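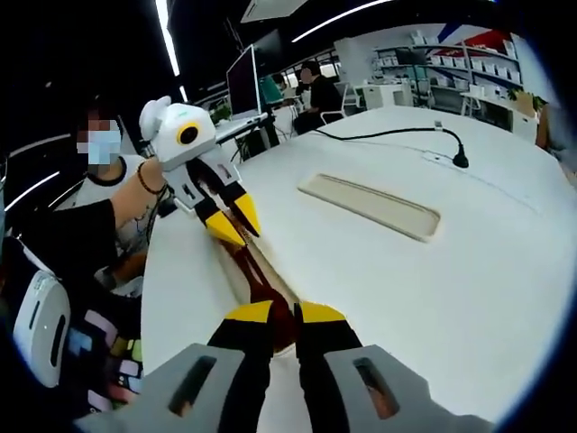

When does the new Gramen garden shop open in Jerach?
Our doors open in November, at 11 in the morning, and the first 200 visitors receive a small bag of grass seed.

Gramen is a part of the Fimard company and sells seed, soil and hand tools for small gardens. The shop keeps 3000 kinds of seed.

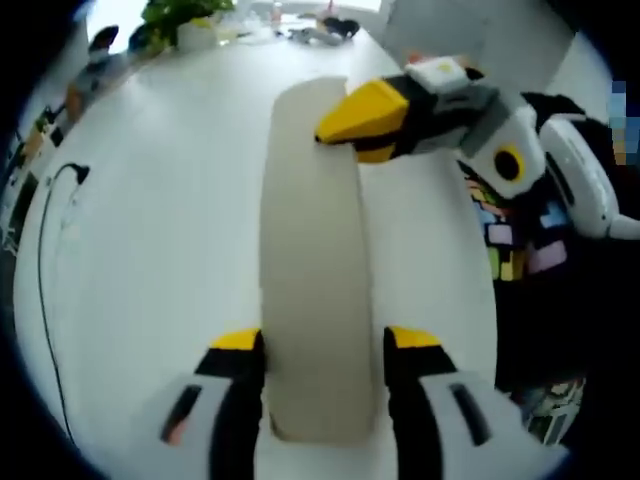

Chrysanthi Drakos told us she was glad that she must not order her bean seeds by post any more. Parking is free for 2 hours.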